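11 November 2019
Posted by the Turnby bench
3 min read

Budget notes again, mostly so I don't have to redo this in my head next week. The Stakov quote came back and it's higher than I'd hoped – the arm itself is fine, it's the gripper kit and the second year of support that push it over. If we drop the support we're on our own from February, and I'm not keen on that after what happened with the conveyor controller. I've asked them to requote with the soft fingers only and we'll see what they say.

The other option is Rathnayake. Smaller arm, shorter reach, but they'll lend us a unit for 2 weeks and we only pay the freight. I like that a lot! My worry is the reach. I went along the lower shelves with a tape measure this arvo and the backs of the sacks are a fair stretch in from the front edge, so a short arm would need to sit on a rail, and a rail is another line in the budget (and another thing to bolt to a floor we don't own).

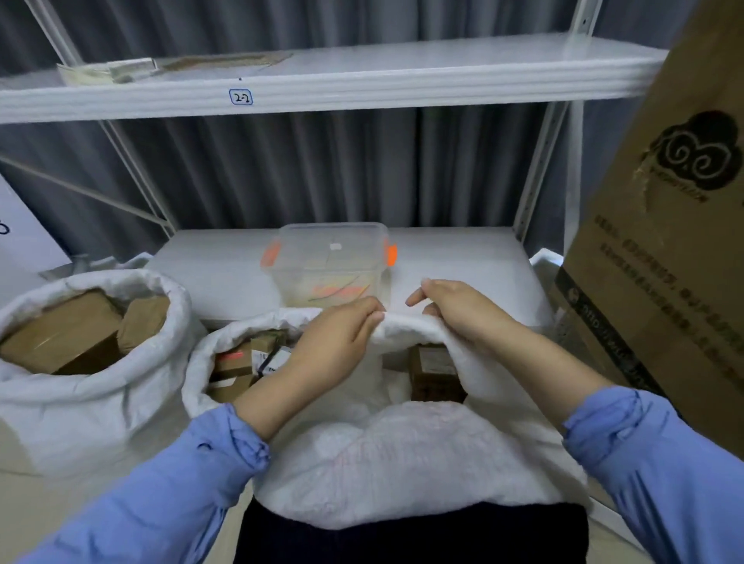 Sacks on the lower shelf, bay 2-2 above. Rim held open by hand.

I keep coming back to those sacks. Boxes down inside soft fabric are miserable to pick from, the mouth flops over and you need one hand just for the rim. So either we buy two arms (no) or we swap the sacks for rigid bins. Priced the bins through Josungate: 207 dollars for the set we'd need, delivered. Compared with anything else on this page that's petty cash, and I reckon we should order them whichever arm we end up with. The clear tubs with latches would do too, but then something has to undo the latches, so open tops please.

Still to sort:
- power at the shelf end, the existing point is already shared
- 3 spare sets of fingers or just the one that ships with it?
- somewhere to put the control cabinet that isn't the walkway
- ask Rathnayake whether the loan unit comes with its own stand

Colour of the bins matters more than I thought, by the way. The Stakov camera people want something matte and dark, and I'd already put white on the order form. Have changed it to grey, will send it off once the freight figure is in.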